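Do People Cook More When They Plan Less? My Home Ec Project Report

Mar 2, 2024
14 Shares | 6 Comments

So my topic was weeknight dinners, and I picked it mostly because my household is terrible at them. We buy groceries with big plans and then by the middle of the week somebody's ordering noodles again. I wanted to know if meal planning really helps regular families or if it just makes you feel guilty on paper (I had my suspicions!).

How I did it

I made a short survey and sent it out through the school newsletter and two neighborhood message boards. I was hoping for 100 answers and got 259, so thank you to everybody who passed it along. I asked how many dinners people cooked at home last week, whether they planned them ahead, and what made them give up on a plan. Then I got 25 of those households to keep a dinner diary for the whole month of January. That added up to 569 dinners that people wrote down, and I typed every one of them into a spreadsheet myself, which took my entire long weekend and most of a bag of pretzels.

My project partner was Faizal Tambunan. He did the charts and also argued with me a lot over what counts as cooking. Is a frozen pizza cooking? We went back and forth on this for days. In the end we said yes if you added something to it and no if you didn't, and I still think that rule is kind of silly, but you have to draw the line someplace.

What I found out

The families who wrote a strict plan, with a dish for each night, started out great and then fell apart in the second week. The ones who did best had a loose list, like five dinners they could make in any order. One mom wrote in her diary "it's not Tuesday's chicken, it's just chicken," and I put that on our poster in huge letters.

The other big thing was cleanup. I went in thinking people skip cooking because of the shopping or the chopping, and a few did say that, but way more diaries complained about facing a sink full of stuff from the night before. Several people also said they couldn't find the right spoon or peeler when they needed it, and that was enough to make them quit. I totally get it. Once the utensils end up in a jumble on the table, I don't feel like starting anything either.

We tried out a planning app too, called Culine, and a paper planner from Nuvmont. I liked the paper one better because I could scribble on it. Faizal liked the app. Neither one made much difference in our own diaries, so take that for what it's worth.

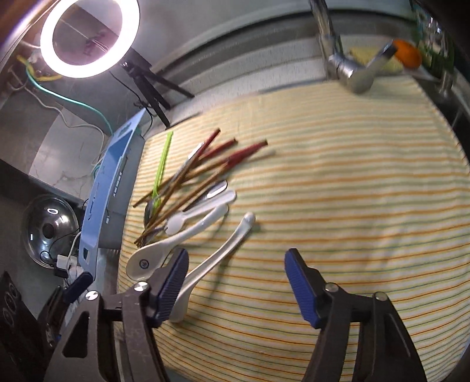

What I would change next time

I'd ask about kids' ages for sure, since I think a house with a toddler is a whole different game. I'd also start the diaries later than January, when everybody's still on their New Year's kick and eating soup.

Like (31) | Share | View all 6 comments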